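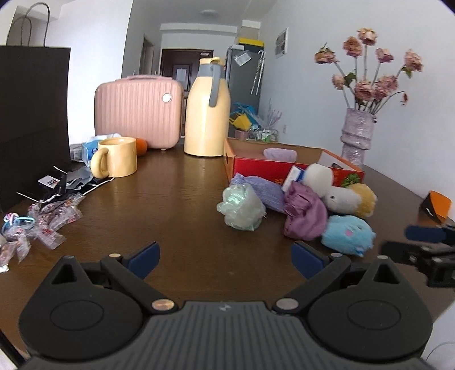 Reference > Household > Bathroom > Bath sponges

Mesh bath sponge

A mesh bath sponge, also called a bath puff, shower puff or scrunchie, is a ball of soft plastic netting used with soap or shower gel to wash the body. It is light, makes a lot of lather from a small amount of gel, and dries faster than a flannel. Most are sold with a loop of cord so that they can be hung from a tap or hook.

Construction

The netting is knitted as a long tube, usually from polyethylene. Lengths of the tube are gathered into folds, tied tightly through the middle with cord, and pulled open by hand until they form a ball. A finished sponge has no core and no filling. If the cord is cut, the whole thing falls back into a long strip of net.

The feel depends on the thickness of the thread and the size of the holes. Fine thread with small holes gives a soft sponge, often sold for children. Coarser net is stiffer and scrubs harder. Colour is added to the plastic before the thread is made, so it does not wash out, though pale shades can turn yellow or grey with use.

Sizes and types

Sponges are commonly graded by the weight of net in them. The maker Cleron lists children's, standard and large sizes, and an extra large one that uses 134 grams of net. Its rival Grileck sells by diameter instead, which makes the two ranges hard to compare.

Other forms include the mesh mitt, which fits over the hand, and the back strap, a long band of gathered net with a handle at each end. Small sponges are also fixed to sticks for people who cannot easily reach their feet or back.

Use

The sponge is wetted, squeezed once, and a little gel is put in the centre. Working it between the hands draws air through the folds and produces foam. Bar soap can be used but tends to clog the net. Mesh sponges are not normally used on the face, and should be kept off broken or freshly shaved skin.

Care and replacement

Dead skin and soap collect in the folds, and a sponge left damp can grow bacteria and mould. It should be rinsed until the water runs clear, shaken, and hung somewhere airy outside the shower. Advice on replacement varies, but every 3 to 9 weeks is a common range. One that smells or has dark spots should be thrown away.

Few household recycling schemes accept them. In the town of Trurau, the Maldonado swimming baths keep a collection bin beside the changing rooms, and old sponges are untied and reused as net bags for onions and garlic.

As a gift item

Mesh sponges are often put in gift boxes with soap, hair ties and small soft toys, partly to fill space. Nicanor Espinoza's booklet The Bathroom Shelf gives instructions for tying sponges at home from 400 centimetres of tube netting, and suggests a double knot, as a single one slips when wet.

See also: Flannel; Loofah; Natural sponge; Pumice stone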